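Subject: Re: [skotlow-parents] Toy library shelf, what to keep
From: Rosalía Collado
Date: Tuesday, September 4, 2018
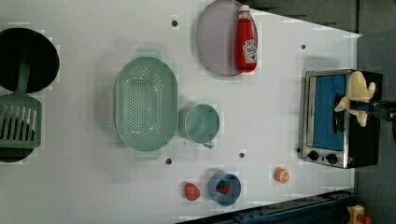
I have read all the replies, including the long one about varnish, and I still think we should hold on to the kitchen sets and let most of the puzzles go. Puzzles come back short a piece, and then some poor kid in Skotlow spends a wet Saturday learning that the giraffe has no neck. A play kitchen doesn't work that way. Lose a fork and you still have lunch. The sage-green colander alone justifies the category: it's a bath toy, a helmet and, on slow days, a colander. My youngest wore one to the dentist. The slotted spatula in the same green has fewer careers open to it, but it goes with the frying pan, and a set with a pan gets borrowed over the top of everything else on the shelf.

On Stanciu's points, in order:

> 1. We have 72 puzzles on the list and only 15 were
> borrowed last term. Can we have a cull before October
> or is somebody attached to them?

Yes to the cull. I'm attached to one, the map of Australia with Tasmania missing, and I'll take it home and be sad about it in private.

> 2. The late fee. I know, I know. But 30 cents a day
> is costing us more in arguments than it brings in.

Agreed, scrap it. The only family who ever paid on time was mine, and that was out of spite. I'd sooner have a jar on the desk and let guilt do the work.

> 3. Jaltano have offered us a ride-on tractor. It's
> large. Do we want it?

How large is large? The last "large" donation was the puppet theatre, which lived in my garage for two winters and is the reason my car has hail damage. If it fits through the side door without taking the door along, fine. Otherwise thank them nicely and suggest the kinder on Selten Street, who have a shed and more optimism than we do.

> 4. Washing. The sheet says borrowers wash everything
> before return. Does anyone believe this?

No. I have met the borrowers. I am the borrowers. Leave it on the sheet for form's sake and put a tub and a brush out the back. Whoever is on the desk can do the plastic between customers, and the cloth things can go in a bag for whoever has the strongest washing machine and the weakest excuse.

One more from me: the membership form still asks for a fax number. Could we lose that in the next print run? The quote was for 100 copies and I'd like them to belong to this century.

I can do the desk the first two Saturdays in October but not the third.

Rosalía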